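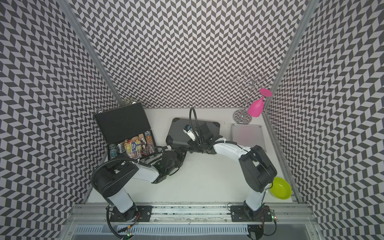
# perka-rules

A collection of written house rules for Perka, the trick-taking game played in and around Treltden and along the coast to Skokness. Each record is one rule as a household, pub or club wrote it down, with the spelling left alone.

This is version 2. Version 1 had the same sources but lumped scoring and dealing together, and it should not be used for anything new.

## What's in it

- `rules.csv` — 497 rules, one per row
- `sheets.csv` — the 78 rule sheets they came from
- `terms.md` — words that mean different things in different places
- `changes.md` — what moved between versions

Columns in `rules.csv`:

| column | meaning |
|---|---|
| `rule_id` | stable, never reused |
| `sheet_id` | points to `sheets.csv` |
| `part` | deal, bid, play, score, stakes or manners |
| `text` | the rule as written |
| `plain` | the same rule in plain English |
| `note` | free text, often blank |

`plain` was written by Aranka Bozsik and checked by Arsalan Rizvi. Where they disagreed on a reading, both versions are in the cell, split by a semicolon.

## The game, briefly

Four players in fixed pairs use a 40-card deck, made by taking the eights, nines and tens out of a standard pack. Ten cards each. The dealer's left names a trump or passes. If all four pass, most sheets say to throw the hand in, but the Skokness sheets make the dealer name one blind.

Sevens sit between the six and the jack everywhere. The ace is high on most sheets and low on the oldest ones from Treltden. A few sheets let the pair that named trump pick, and those are tagged `ace-choice` in the note column.

## Where the sheets came from

Most were copied by hand or photographed at kitchen tables and typed up later. Others were taped inside the lids of card boxes. The Dhanial family lent a notebook that covers three generations of changes, and it is split into separate sheets by handwriting. We did not take rules from memory. If it wasn't on paper, it isn't in here.

Owners agreed to have their sheets included. Names of players, running debts and phone numbers were removed and replaced with `[name]`, `[sum]` and `[number]`.

## Known problems

- Treltden is heavily over-represented. Inland villages have very few sheets, and you can't say much about them from this data.
- "Hand" can mean the cards you hold, one deal, or a whole round. We left it as is in `text` and picked a meaning in `plain`. See `terms.md`.
- Some sheets break off partway through scoring. They are marked `partial` in `sheets.csv`.
- The `manners` part is a mixed bag. It includes rules on table talk, who fetches drinks, and one on dogs.
- Dates in `sheets.csv` are the owner's best guess unless `dated` is `yes`.

## Using it

The files are UTF-8 with commas and quoted text. Some rules contain line breaks, so use a real CSV reader — splitting on newlines will give you broken rows.

If you want one playable set of rules, filter to `sheet_id` T-11. It is complete and dated, and it is what the Treltden club uses for its December evening.

## Corrections

Send the `rule_id` and a photo or copy of the source line. Fixes to `plain` go in as they arrive. Fixes to `text` wait until one of us has looked at the sheet again.

New sheets are welcome, inland ones most of all. Please send the whole sheet, including crossings-out.

## License

CC BY 4.0 for `plain`, `note` and the term list. The wording in `text` belongs to the people who wrote the sheets and is shared with their permission for study and play.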